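Look after the fingers first

Opinion
Normand Dhillon
September 16, 2019

Most of the money in our trade goes on arms, controllers and software. Most of the lost hours, in my experience, come from the last few inches. I have looked after gripper stations at Hinbridge for long enough to think we have our maintenance priorities the wrong way round, and I would like to see that change before we order anything else.

The hand-held grippers are a good case. They look simple. An operator takes one in each hand, picks up a mug, puts it in a wire basket, and the tool records how it was done. There is no big motor to grease and no safety fence to inspect, so they end up on nobody's service sheet. At Muswood the arm had a logbook with its own shelf. The hand tools had a drawer.
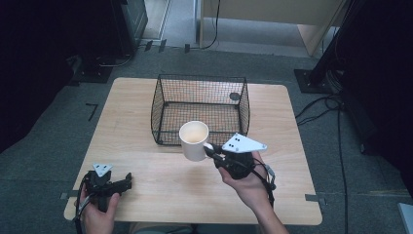 I went through our fault sheets for the year to March. There were 127 stoppages with a cause written down. The largest group was cables: a connector pulled half out, or a lead bent sharply at the same spot every shift until it failed. The second was fingers. Software came well behind both, although you would never guess it from our meetings.

Cables are easy to deal with and we still don't do it. The lead should leave the tool in a loose loop, with enough slack for the wrist to turn fully, and it should be held somewhere so that a tug doesn't reach the plug. Checking this takes a minute at the start of a shift. I would also like the table position marked on the floor with tape at every site. Pillcombe does it and Beaulieu does not, and Beaulieu spends a good part of each Monday working out why its recordings don't match the week before.

Fingers are harder, and here I disagree with several people I respect. Their view is that a finger is a cheap part, so you run it until it breaks. I accept that it is cheap. The trouble is that a finger rarely breaks. It loses a corner, then a bit of edge, and the screws work slack, and it goes on holding a mug well enough. A thin handle or the rim of a basket is another matter. By the time someone complains, you have a week of work done with a tool that was not the same on Friday as it was on Tuesday.

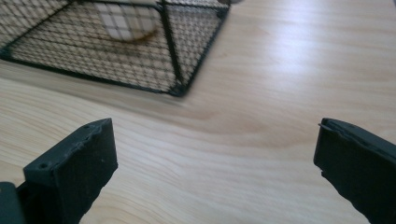 Both fingers open in front of the basket, with uneven edges on the black parts.

My own rule is to change fingers in pairs, at 2,000 grips or at the first chip on a gripping face, whichever comes sooner. Never change one alone. A new finger against an old one closes off centre, and the operator will correct for it without noticing. Tighten the screws by hand, open and close the jaws a few times, then check them again. Write the date on the bag the old pair goes into and keep the bag.

The objection I hear most is time. A pair takes me fifteen minutes, including the test picks. Last year we lost whole afternoons repeating work we could not trust, and that never appeared on anyone's sheet as a maintenance cost. It should have done.

I would put the hand tools on the same service plan as the arms, with a named person for each station, and I would start at Beaulieu.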